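Home | Club News | Essays | Calendar | Join Us

In Praise of the Dull Task

By Irfan Siddiqui

Every September the parents come to the first meeting of the Parkbridge robotics club, and every September at least one of them asks me, very kindly, when the robots are going to fight. I understand the question. I grew up on the same television they did, and I would be lying if I told you I never wanted to see a spinning blade go through somebody's homemade armor. But I have been helping with this club long enough to have opinions, and my strongest one is that a student learns more from putting a shuttlecock into a cardboard tube than from any amount of smashing.

That is the job we set them for the first half of the year. There's a robot arm, a badminton shuttlecock and a plain cardboard tube standing on end. The shuttlecock has to go into the tube, cork first. You could do it yourself while talking on the phone and stirring soup, and so could your youngest child, and I think that is exactly why it makes the students so wonderfully cross.
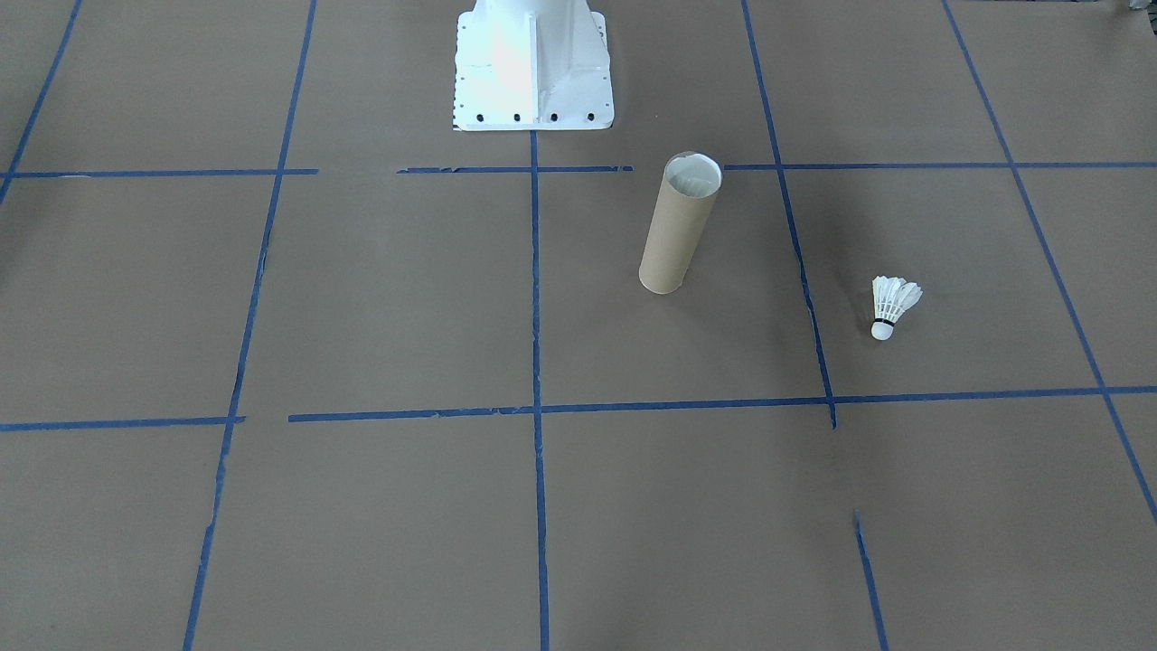
We started with this task because Vojtěch Polák, who ran the club before me and still drops in when his knees allow, had played badminton all his life and owned far more shuttlecocks than any one man needs. His notion was that a good school problem should be cheap, hard to break, and a little bit silly. The paper comes off a big roll, the tape is painter's tape from the hardware store, and the students lay the lines themselves. They fuss over this a great deal at first and then less and less as the weeks go by, and I have learned to keep my mouth shut about it.

The grid gives them a way to talk to each other. Before we had it, I used to hear "over there a bit" and "no, your other left" all evening long. Now they name a square, write it down, move the tube to another square and try again. One team last year made 118 attempts before they were happy with their numbers, and they kept a notebook of every single one, with remarks in the margins that I can't repeat on a school website. I have taught for a long time and I have seldom seen teenagers keep a notebook without being told to. 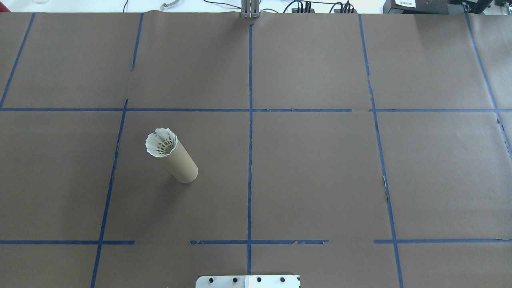
Shuttlecock in the tube, feathers up.

Now, I know what the case on the other side is, and I want to be fair to it. A few parents feel that all this patience scares off the children who would come for the excitement and stay for the math. Our friends at the Weltonari club across the river run a proper contest with a crowd and a trophy, and their sign-up sheet is longer than ours. I've been to it. I had a lovely time, I ate two hot dogs, and I clapped until my hands hurt!

What I noticed, though, was how little time anybody had to be puzzled. When a machine went wrong there was a scramble and a lot of shouting, and then the match was over and the reason went home unexamined. Being puzzled for a good long stretch, with a friend next to you who is puzzled in a different way, seems to me the best thing a club can offer a young person. I would put it ahead of the trophy — and I like trophies.
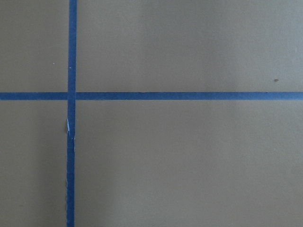 There is also the matter of tape, which sounds too small for an essay, but bear with me. Tape tears. It gets pulled up and stuck down again, and a line that somebody swore was straight leans over when you look at it closely. A student who has only ever worked on a screen expects the world to hold still and be square. I love watching that belief wear away, because what grows in its place is a habit of checking. They start measuring from two sides. They stop saying "it should be there" and go and look.

The arm's own small camera has taught them the same lesson from another direction. They had pictured everything as they themselves saw it, sitting comfortably in a chair, and it took some getting used to that from down by the fingers the same tube and the same lines come out at the strangest angles. I could give a talk on point of view and lose the room in 3 minutes. This did it with no talk at all.
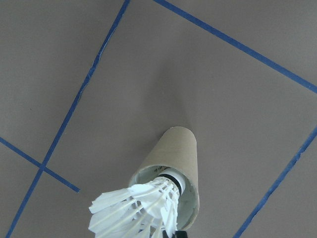 I'm not asking anyone to cancel the contests. If Parkbridge ever finds the money, I'd happily send a team to Weltonari, and I'd be the one in the front row making a fool of myself. All I ask is that we hold on to the slow half of the year, and that when your son or daughter comes home and says they spent the whole evening on a cardboard tube, you ask them which square it was in and let them tell you. It may take a while, so put the kettle on first.

Contact the club | © Parkbridge Robotics Club | Back to top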